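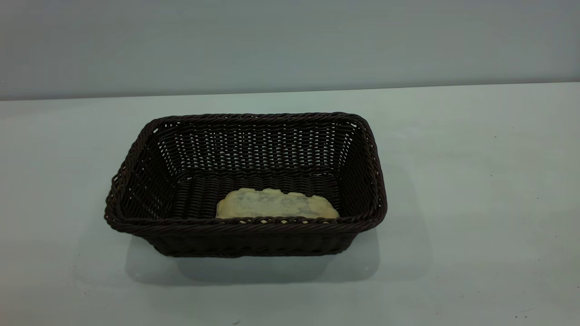

Pludbridge Baskets

README, version 2
Last updated 21st January

Photographs of baskets on tables, with and without something to eat in them, plus a label file that says which is which. The collection holds 1,228 pictures. If you were hoping for cutlery, Iker Requena has a drawer of it and strong feelings about lending it out.

Maintained by Pacita Evangelista. Labels by Pacita Evangelista and Iker Requena, who are still on speaking terms.

What's in the folder

photos/ holds the pictures, in subfolders named after the table they were taken on (Gurnen, Aasen, kitchen). Gurnen and Aasen are what we call the two tables in the front room. The names came with the tables and we were too tired to argue.

labels.csv has one row per picture.

notes.txt is Iker's running commentary on the labels. It is longer than this file and a good deal ruder.

old/ is version 1. Please don't use it. We keep it because Pacita doesn't delete things.

Columns in labels.csv

basket_shape: rectangular, round, oval, other. "Other" is mostly one basket that somebody sat on.

basket_colour: light, mid, dark. We tried proper colour names in November and ended up with chocolate, espresso and "nearly black but warm", so now there are only these. Dark brown and black both go under dark.

weave: tight, open, mixed. Tight weave can still show pinpricks of light between the strands. If you could lose a peanut through it, it's open.

rim: plain, braided, missing. A rim that catches the light and looks reddish is still the same rim. Judge colour from the body of the basket.

contents: see below, and bring a cup of tea.

fill: empty, single, several, heaped. Single means one item, however forlorn it looks in there.

The contents problem

Most things people put in a bread basket are easy to name. Rolls are rolls. A banana is a banana, whatever it's doing there. The trouble starts with anything flat, pale and beige.

In version 1 we had separate labels for flatbread, cracker and crispbread. Pacita and Iker each labelled the same pictures and then compared notes, which took an afternoon and most of a packet of biscuits. Seen from above, a large cracker and a small flatbread are the same beige shape, and no amount of zooming in settles it. Iker's position was that you could tell by the edges. Pacita's position was that Iker could not.

Version 2 has one label, flat_bready, for the lot. It's an ugly word and we have stopped apologising for it. Where one of us was sure, the surer name is in the contents_guess column. Treat that column as gossip.

Known faults

Rattan and things pretending to be rattan are lumped together. There was a material column, but it depended on picking the basket up and giving it a squeeze, and you can't do that to a photograph.

The inside floor of a dark basket comes out darker than its walls in a lot of these. Small items there are easily missed. If you find crumbs we haven't labelled, well done. Crumbs are out of scope.

Pale tabletops are everywhere. We know. The patterned oilcloth photographs are in the kitchen subfolder, for those who like a challenge.

Rows where fill says "empty" and contents says something else: we found 7 and fixed them. There will be more.

Using it

Take what you like and say where you got it. Pronditz hosts the download and allows up to 600 files at a time, so you'll need to fetch it in batches.

Corrections go to Pacita, with the file name and the column. Please don't send corrections about flat_bready. Those go to Iker, who enjoys them.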